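Right gripper drops out partway through a session, left one is fine

Posted in Hardware faults by evander_g

We run two hand-held grippers on a Cellov controller, laundry tasks mostly. Since March the right one has been cutting out. The jaws still open and close by hand but the jaw position in the log freezes at 90 and stays there until I unplug the cable and plug it back in. No error on screen, so we only find out when somebody reads the log afterward. Last time it cost us 21 recordings.

I have swapped the batteries, reinstalled the driver and lowered the logging rate from 1000 to 200. No change. The left one has never done it. Has anyone seen this?

Evander Galbraith

4 replies hidden by moderator

holtel_tech
Reinstall the driver again but reboot in between. Worked for me on a different model.

Eliseo Bañuelos
I'd leave the driver alone. If replugging brings it back, look at the cable and the connector first. Swap the two cables left to right and run a normal session. If the fault moves to the left gripper, it's the cable. If it stays on the right, it's the socket in the handle or the port on the controller, and you can swap ports to tell those apart.

Ours was the cable. It ran down off the gripper and got a small tug every time the operator reached across to the far side of the basket – the conductor had broken inside the jacket right behind the plug, so it looked fine from outside. Leave a loop of slack at the wrist and clamp the cable to the handle so the plug takes no load.

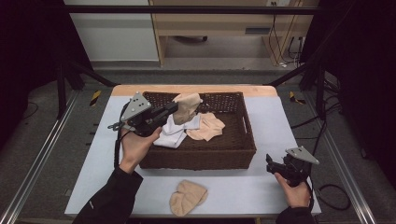
Photo: Eliseo Bañuelos

Sock sorting at our table, with a cable coming off each gripper. Check that yours can't catch on the table edge or the basket.

Also set an alarm for a value that doesn't change. Ours beeps if the jaw position is identical for 200 samples while the handle is moving. It goes off by mistake now and then when someone carries an item for a long time, but you can live with that.

evander_g
Swapped the cables and the fault moved to the left. Ordered two new ones from Hinrichs. Thanks.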